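3.2 Garment sample and print durability

The survey returned 3,849 garment records, of which 767 carried a printed legend on the back or chest. Records were kept only where the care label was legible and the owner could state the usual wash temperature. Garments with embroidered or woven lettering were set aside and are treated in Section 5. Coding followed the scheme of Skoryk, with two changes: cracking and fading were scored separately, and the position of the print was noted as upper back, lower back or chest.
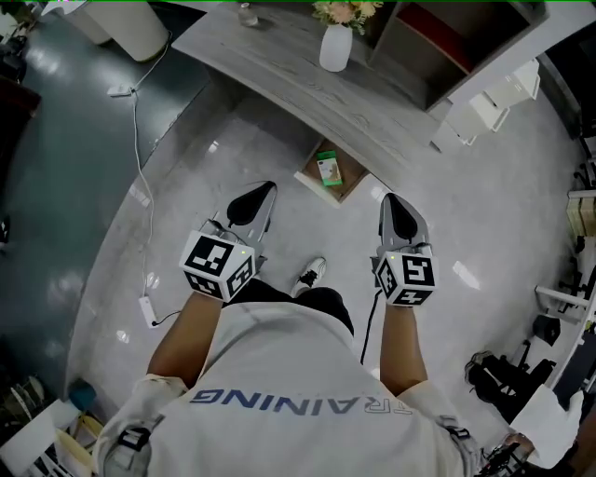

Figure 2. Short-sleeved T-shirt with dark blue lettering across the upper back.

Upper-back prints scored lower for cracking than chest prints at the same number of washes. The difference held for both cotton and mixed fabrics - though the mixed group was small, with 69 garments - and was largest in shirts dried by machine. Fading showed no such pattern. Dark inks on white cloth lost contrast slowly and evenly, and position had no measurable effect.

Wash counts were reported by owners and are likely to be too low for older garments. We therefore repeated the comparison using year of purchase in place of wash count. The ordering of the groups did not change.

Related articles
Semeniuk: Ink adhesion on knitted cotton
Gorkis and Reven: Household drying habits and fabric wear
Nomis: Reading care labels after repeated washing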